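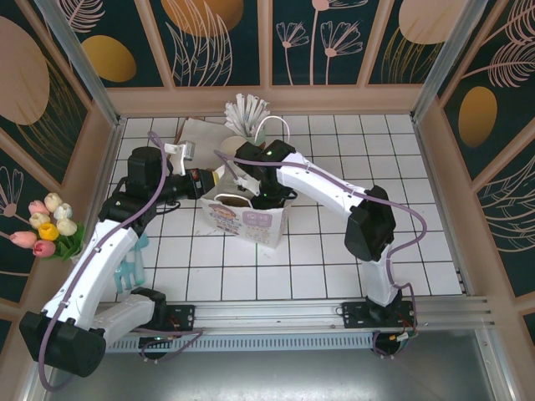 Two-arm bag packing: leader arms or hand guiding?

naheed_k
6 September 2025
Hi all, Naheed again. I'm collecting demos of the party bag job (open the paper bag, hold it, put things in) and I've got 448 so far, every one done by remote control with a pair of leader arms. My target is 500. The trouble is the bag! One gripper goes down into the opening and I keep creasing the side, as I can't feel a thing through the leaders. Would I be better off guiding the arms by hand?

Zerkik
Don't, not with two arms. You'll be leaning into the booth with both hands full and your sleeves in every shot. Slow down and go in straight from the top.

dirk_diekmann
Disagree with Zerkik. I taught a folding job by hand at Filluvstead in April and it was lovely, you feel the paper give before it creases. I recorded the joint positions, then played them back with me out of the way and kept the video from that.

Zerkik
Playback's fine until the bag has shifted a bit, and paper bags always shift.

murnov
Watch the string handle as well. Mine used to snag on a finger on the way out. I'd keep the creased ones too, if the items still go in.

naheed_k
Keep them?? I've been binning those, oh dear. Right, I'll try 2 short sets tonight, one each way, same bag, and post how I get on.

dirk_diekmann
Tape the bag down for the hand-guided one!

Zerkik
Please don't tape the bag down.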